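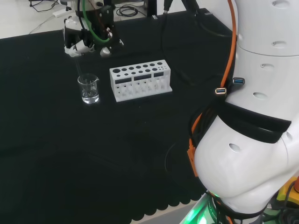 3.2 Sample collection and handling

Water was collected from 16 private wells in the farming district east of Tusville. All of the wells are shallow, and all draw from the sand and gravel layer described in Section 2. Sampling took place in July, when the water table is low and most households are irrigating gardens. Each tap was left running until the temperature held steady, and the sample was then taken before any softener or filter. Where the only outside tap came after a softener, we used the drain valve on the pressure tank.

Bottles were rinsed three times with well water before filling. Samples for nitrate were kept on ice and taken to the Trikley field laboratory the same afternoon. Samples for chloride and hardness were stored at room temperature, as neither changes much over a few days. Owners filled out a one-page form on well depth, age of the casing, distance to the nearest septic field, and any fertilizer used on the lot. Two owners did not know the depth of their wells, and for these we used the driller's records where they could be found.

3.3 Bench measurements

Small volumes were measured out in glass beakers, with tubes held in a plastic or metal rack depending on the test (general glassware and a rack are shown in Figure 2). Chloride was found by titration with silver nitrate, and hardness by titration with EDTA. Every sample was run twice. If the two results did not agree within our limit, a third run was made and the outlier dropped. Blanks of deionized water were run at the start and end of each session.

Conductivity was read with a hand meter at the well and again in the laboratory. The highest field reading was 555 microsiemens per centimeter, at a dug well on the Niskanen property. Readings above 400 were found only on lots that border the county road, where salt is spread in winter. The road was widened 20 years ago, and the ditch on its north side now drains toward several of the wells — a point we return to in Section 5.

Figure 2. Beaker and test tube rack on a black cloth.

The owner forms were checked against the county parcel map by Raili Kauppinen, who also made the site sketches. Distances to septic fields were paced in the field and should be read as estimates. One well, on the Mundum lot, was left out of the nitrate comparison because its cap was cracked and surface water could have entered. Its chloride and hardness results are kept in Table 3.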